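Notebook, packing bench
November 10, 2024

Continuing the snack box trial for Skinia. Worked in the Stunside flat again instead of the unit, as the unit heating is still off and I wanted the stock at normal room temperature before boxing. Coffee table used for holding, white cloth for the packing side. Chepkoech did the stock list, I did the boxes and the weighing.

Starting point was the October result. The boxes went out on the usual van round with Frandsen and came back with the crackers broken and the pillow packs more or less unharmed. Hrefna's view was that we were filling too tightly at the bottom and leaving a gap at the top, so that everything moved upwards and then came down on whatever was flat. I agree with the second half of that. I am less sure about the first, as the bottom layer in the worst box was in good order.

Changes for this round:

Flat packets go on edge against the long wall, not flat on the base. Pillow packs in the centre. Small wrapped sweets last, into the corners, as filler. No paper shred at all in this round, so that we can see what the goods do by themselves. Upper limit per box is 1,930 g gross, which leaves a margin under the 2 kg band after the label and tape.

Sorting took longer than the packing. The tiered stand is handy for holding loose pieces because everything can be seen from one side, but the upper bowl is too small to be a proper category and ends up as a second home for whatever did not fit in the lower one. I would use two trays next time. Jars and the rigid tubs stay out of the box trial entirely. They go in their own carton with dividers, and Tineke has the divider drawing.
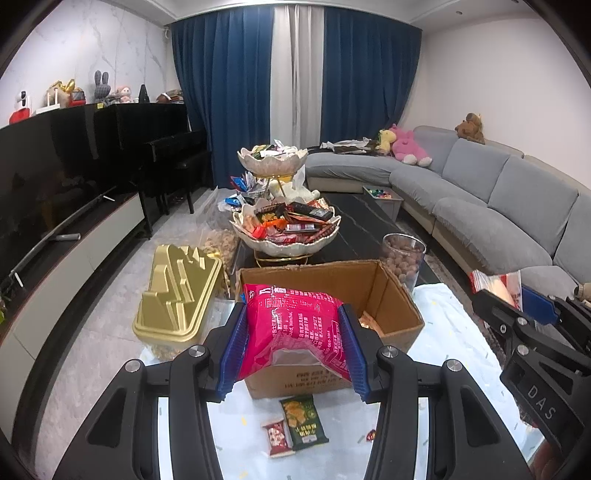 Fig. 1. Pink pillow pack over the open carton, cracker packet still on the cloth. Stand with unsorted pieces behind.

Pillow packs. These are the difficult item. The air in them is the only protection the contents have, so they must not be squashed to make the lid close, yet they take up most of the volume and weigh next to nothing. Tried them seam down and seam up. Seam up is easier to get out again, seam down sits steadier against its neighbours. Going with seam down for the trial. If a pack has gone soft before packing, set it aside and do not use it as filler -- we did that in October and it gave a false reading for the whole row.

Crackers. On edge, printed face to the wall. They stand up without help once there is one pillow pack leaning on them. Before that they fall over every time, so the order of filling matters more than I had written in the method. Method sheet amended: first pillow pack goes in before the second cracker packet.

Cartons. The reused ones have rough upper edges where the old flaps came away. Fine for a bench trial, no good for anything with a thin film wrapper that has to be slid down the side. Lower the packet in clear of the edge and move it across once it is inside. Unnur is asking Fonico for a price on 40 new ones with full flaps. They have a minimum order of 3,000 on the printed type, so it will have to be plain.

Drop test. 19 drops on the first finished box, from table height on to the carpet, turning it a quarter each time. Opened and checked. One cracker packet had worked round to lie flat and had crumbs in it. Remainder intact. No burst seams. The corner sweets had all migrated to one end, which I take to mean that there is still too much free space along the length.

Second box not dropped. Packed, taped, weighed, 40 g under the limit. Left for Steinar to take on the van round so that we have a real journey to compare with.

To do
-- Repeat the drop test with one extra pillow pack at the far end.
-- Ask Hrefna whether the two cracker sizes can be swapped for one.
-- Find the other tape gun.
-- Loose bagged items: no decision yet on whether these go in at all. The clear bags slump and will not hold a row. Chepkoech suggests smaller bags, I would sooner put them in with the jars.
-- Wash the cloth.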